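ok so a few of you asked why I was grumpy yesterday. short thread on how our produce picking cell ate up a whole afternoon

we run two arms over a produce shelf at the Mosden site. job is simple on paper: order comes in, left arm picks, right arm picks, stuff goes in the middle bin. nice and boring when it works!

run 3261 is where it stopped being boring. left arm faulted mid job, and then it faulted again on restart, and again, same code every time: grip force out of range. we got up to 13 of those before I pulled the plug on the whole thing

avocados are the worst, by the way. apples forgive you. an avocado gets a thumbprint from a gripper that's a tiny bit too keen, and then it's guacamole money
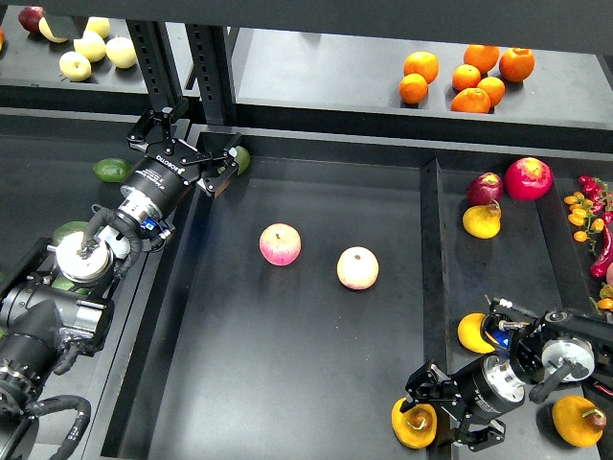
Debora Fiore replied asking if we'd checked the force limits after the last update, because her cell at Skondham did the same thing and the update had put them back to default.

Debora I could hug you. I'd checked the cable, the fingers, the calibration, everything except that (of course). limit was sitting at 74 percent on the left arm and nowhere near that on the right

part that bugs me is the safety side. the restart button let me clear the fault over and over with no lockout. Hemi Kereama and I have now set it so 4 faults in a row means a full stop and a person has to go look

anyway, limits fixed, lockout in, and I'm writing it up for the Tapsell folks tonight. go check your defaults, please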